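**Budgeting for a two-arm peg-and-hole bench - what gets left out of the quote?**

Posted 9/6/19

We're pricing a two-arm cell for small assembly trials: pegs, gears and short cylinders into a flat board. The Dridov quote covers 2 arms and controllers. The Osia quote covers arms, one gripper and one multi-fingered hand, but no table or spares. Funding has to be committed in July. What should I add before comparing them? Also, is a hand on both sides worth the money for this kind of work?

**Answer 1** (4 votes)

Put both quotes on the same basis first. Lines that are often missing:

- Table and mounting. Get the load figure from the arm supplier before you buy a bench.
- Cable and tube routing. Allow for replacement tubing if anything runs along the outside of the arm.
- Fingertips. Treat them as consumables. We paid 106 a set from Konstantinidis and went through more than we had planned.
- Task boards and pegs. We had ours cut locally for 710, including a second set of pegs. Order the spare set at the same time or the fits won't match.
- Freight and duty. Dridov quoted ours ex works, so check.

On the hands: I would buy one gripper and one hand, then wait. For small pegs the gripper does most of the inserting here. A hand costs more to service and takes longer to set up. Ask for the price of the second hand to be held for a year - Osia did this for us in writing.

**Answer 2**

Cullano rents. Might be cheaper if it's only a short trial.

**Answer 3** (2 votes)

Agree with the first answer, but ask what the wrist flange is before ordering any tooling. Our adapter plates were a separate order and held up commissioning. Budget staff time too. Ours was under by half.

Bench layout with a gripper on one side and a hand on the other:
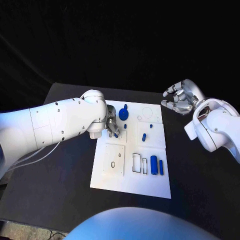
*Gripper at the blue peg, hand raised over the far corner of the board.*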